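Drirkville Conservation Workshop
Paper and Bindings Section: Bench Notebook
February

Subject: Comparison of wheat starch pastes for spine lining

Purpose of entry

The section has been asked to settle on one paste for lining the spines of the Agarwal ledgers before treatment of the full set begins. Two starches are under review, entered here as Breltex and Lustel after the names on the sacks. Both were cooked to the same recipe so that the results may be compared directly.
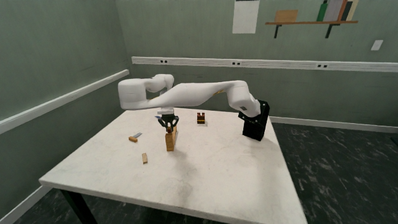 Preparation

Each batch was made with one part starch to 5 parts deionized water by volume. The starch was left to soak before heating, then stirred without pause until the mixture turned from milky to translucent. Cooking continued at low heat for a further 30 minutes. The Breltex batch thickened early and required a firmer hand with the spoon. The Lustel batch stayed loose until near the end and then set quickly as it cooled.

Both pastes were pushed through the horsehair strainer twice. Colleagues are reminded to rinse the strainer in cold water directly after use. It was found stiff with old paste at the start of this work, and an hour was lost in soaking it.
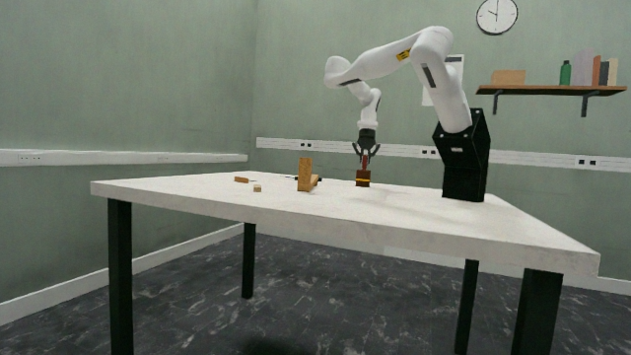
Thinned to the consistency of light cream, the Lustel paste brushed out evenly and left few ridges at the edges of the lining tissue. The Breltex paste held more body at the same dilution. It gave a stronger first tack, which was useful on the rounded spines, but it allowed less time to shift the tissue once laid.

Test strips

Four strips were prepared with each paste, using the medium-weight kozo tissue on scrap bookcloth. All were pressed between blotters under the 5-pound weights and left until the following morning. Blotters were changed once.

Peel results at 9 a.m.: all Breltex strips held, with fibers lifting from the tissue before the bond gave way. Two Lustel strips released cleanly at one corner. The remaining two held. The corners that released had been brushed last, and the paste may have begun to skin over in the dish by then.

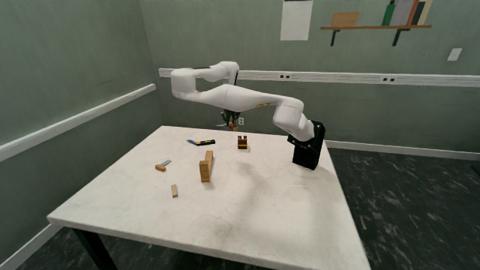 Reversibility was tested with a damp swab. The Lustel strips softened sooner and came away with less swelling of the cloth. The Breltex strips required a second application of moisture. Either result is acceptable under the section's treatment standard.

Interim decision

Breltex is to be used for the thick ledgers with rounded spines. The choice for the thin volumes is held over until the Lustel strips have been repeated with fresh paste, kept covered during brushing.

Remaining paste has been labeled and placed on the lower shelf of the refrigerator. Discard it at the first sign of odor or thinning. The kozo tissue is down to its last 2 sheets, and a request for more has been entered in the supply book.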